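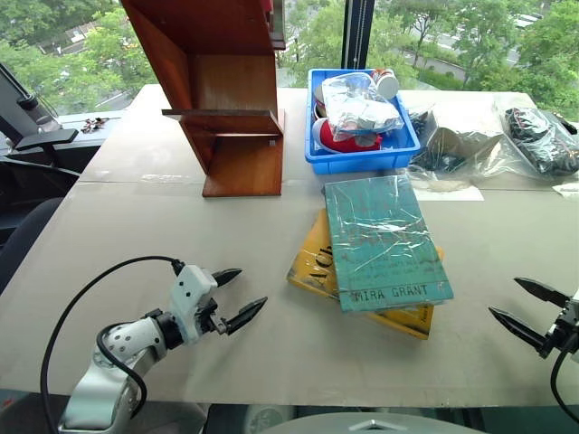
The single-word cards were easy to get right and hard to use for anything, one learner wrote on the exit form, and by the second week she could translate the Lithuanian word for "ticket" instantly but could not ask for one.

Sentence Cards and Word Cards in Beginner Lithuanian Self-Study
Student project report, Applied Language Learning, Liltby College
Submitted 23 Aug 2026

1. Background

Flashcard programs are common in self-taught language study. Most ready-made decks put one foreign word on the front of a card and one translation on the back. The format is quick to produce and quick to review. It works less well for a language with heavy inflection, where the form on the card is often not the form the learner needs when speaking.

Lithuanian nouns change ending according to case and number. A learner who knows only the dictionary form must build the correct ending during speech, which takes time and produces errors. Sentence cards show the word in a form that fits its surroundings, but they take longer to read, and a learner may recognize the sentence as a whole without knowing its parts.

The project compared the two formats under conditions close to ordinary self-study. The question was whether sentence cards lead to better spoken production at the beginner level, and at what cost in review time and word recall.

2. Materials

Vocabulary was taken from the Brison list, a frequency list of 2000 Lithuanian words with English glosses. The full list was too large for a short study. Items were chosen from the upper part of the list if they could be used in one of four everyday situations: buying something, asking the way, giving personal details, and arranging a time.

Two decks were built in Terken, the flashcard program already installed on the language lab computers. Both decks covered the same vocabulary. In the word deck, each card had the English word on the front and the Lithuanian dictionary form on the back. In the sentence deck, each card had a short English sentence on the front and its Lithuanian version on the back, with the target word underlined. No sentence was longer than seven words.

Audio for both decks came from the Kazlauskienė recordings, which include isolated words and short phrases read at normal speed. Where a sentence was missing from the recordings, the card was left silent. This affected more sentence cards than word cards and is discussed in section 6.

Each learner also received a two-page grammar sheet on the accusative, genitive and locative endings. The sheet was identical for both groups.

3. Learners

There were 18 learners, all native or near-native speakers of English with no earlier study of Lithuanian, Latvian or Russian. They were assigned to two equal groups by random draw. Everyone completed the study, although one learner in the word group missed several sessions during a house move and was kept in the analysis.

4. Procedure

The study ran for 4 weeks in March. Learners were asked to review once a day for as long as Terken presented due cards, and to stop when the queue was empty. New cards were released automatically at a fixed daily rate. Learners were told to say each answer aloud before turning the card. This could not be checked outside the lab.

At the end, each learner took two tests. The first was a written recall test of single words, English to Lithuanian, scored on spelling with diacritics ignored. The second was a spoken test. The learner was given a situation in English and had to produce suitable Lithuanian sentences without notes. Answers were recorded and scored for two things: whether a listener would understand the request, and whether the noun endings were correct. Scoring was done from the audio files with group labels removed.

None of the prompts in the spoken test matched a sentence card exactly. About half could be answered by changing one word in a sentence the sentence group had studied. The rest required combining parts of two or more.

5. Results

Word recall. The word group scored higher on the written test. The difference was clearest for abstract words and for words that appeared in only one sentence card. Several learners in the sentence group wrote an inflected form where the dictionary form was asked for. These answers were marked wrong under the scoring rules, although they show that the word was known. With such answers accepted, the gap narrowed but did not close.

Spoken production. The sentence group produced more understandable requests and more correct endings. The advantage was largest on prompts that required a single substitution. On prompts that required combining parts, the groups were much closer, and the weakest results in both groups came from arranging a time, where ordinal forms and case endings had to be handled together.

Review time. The sentence group spent a median of almost 23 minutes a day in Terken. The word group spent less, and its daily times varied less. Two learners in the sentence group reported that they had started to skip the grammar sheet because the review queue used up the time they had set aside.

Type of error. In the word group, the usual error was a dictionary form placed in a sentence without change. In the sentence group, the usual error was an ending copied from a studied sentence where a different case was needed. The second kind was harder to score, as some copied endings happened to be correct.

6. Limits

The groups were small and no significance tests are reported. The tests were written by the same author as the decks, and the spoken test favors a format that trains whole sentences. A third test on reading would have balanced this.

The missing audio is a more serious problem. Learners in the sentence group heard a model for fewer of their cards, and several commented on stress placement. Stress was not scored. If it had been, the spoken advantage of the sentence group might have been smaller.

Time on task was not equal. Holding it constant would have meant stopping sentence learners before their queue was empty, and the aim was to observe each format as it is normally used. A follow-up should include a time-matched word group.

7. Notes for deck builders

Learners who want to speak early should use sentence cards with one unknown word each. A word that appears in a single sentence should be given a second sentence in another case before it is retired from review — most of the copied-ending errors involved words seen in one form only.

Word cards remain useful for concrete nouns and for numbers. A mixed deck was not tested. Terken allows two card types to be drawn from one entry, and both decks are stored in that format on the Liltby course drive, together with the scoring sheet and the grammar handout. The Kazlauskienė audio is not included and must be added separately under the lab license.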